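Drokard Endurance Program: Progress Report to Cimevley, April
Prepared by Andri Koller, vehicle engineering
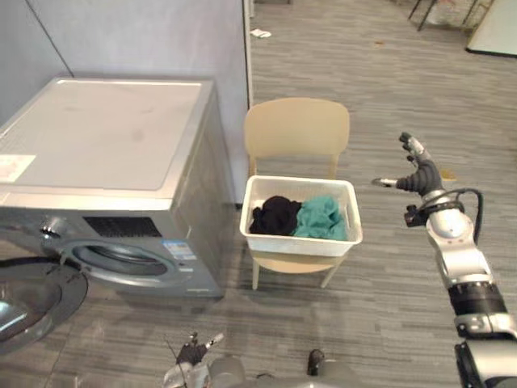

1. Status

The car completed 9 of 10 planned test sessions at the Ibarra circuit. The remaining session was stopped after a gearbox oil pressure alarm and has been moved to the next test block. Total running on the current engine is 62 hours. Oil samples show no rise in metal content.

2. Chassis

Rear damper settings were revised after the second session. Tire wear on the left rear is now even across the tread over a full stint. Front brake duct area was reduced by one step. Disc temperatures remain inside the supplier's limit, but pad wear on the right front is still higher than the model predicts.

3. Gearbox

The pressure alarm was traced to a worn pickup seal. Kavwood has supplied a replacement in a harder compound. The new seal has run on the bench only.

4. Drivers and pit work

All four drivers have completed night running. Driver changes take roughly four seconds longer than refueling, mainly because of the belt buckle position. A revised seat insert is being molded.

5. Budget

Spending is within the approved amount. Tire costs are over plan and are offset by lower freight. No additional funds are requested.

6. Next period

Repeat the stopped session with the new seal fitted
Confirm pad wear with the alternate compound
Submit the homologation file for the rear wing mounts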